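Szabolcs Gulyás
@szgulyas

Wednesday notes on shuttle speed, as I keep getting asked at the club. A shuttle is mostly drag. It leaves the racket very fast and loses most of that speed within a few metres.

2/ Air density sets the rest. In warm or thin air it flies long. Our hall sat at 1022 hPa and 20 degrees last night, so everything dropped short.

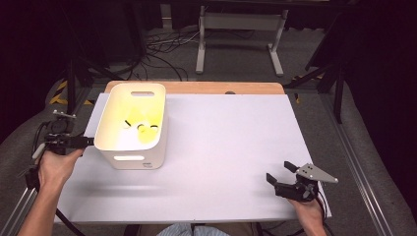

White bin, yellow contents.

3/ Nylon shuttles are often sold by cap band: green slow, blue medium, red fast. Check the tube as well. Makers differ.

4/ To test: full underarm stroke from the back line, hit upwards and parallel to the sideline.

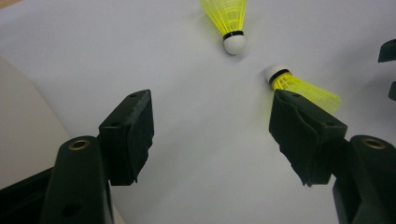 5/ It should land a little short of the far back line. Do it from both ends and compare. Aisling Keogh has a better method for draughty halls, will link.

14 replies · 2 reposts · Share
Contact · © Stoteo · Back to top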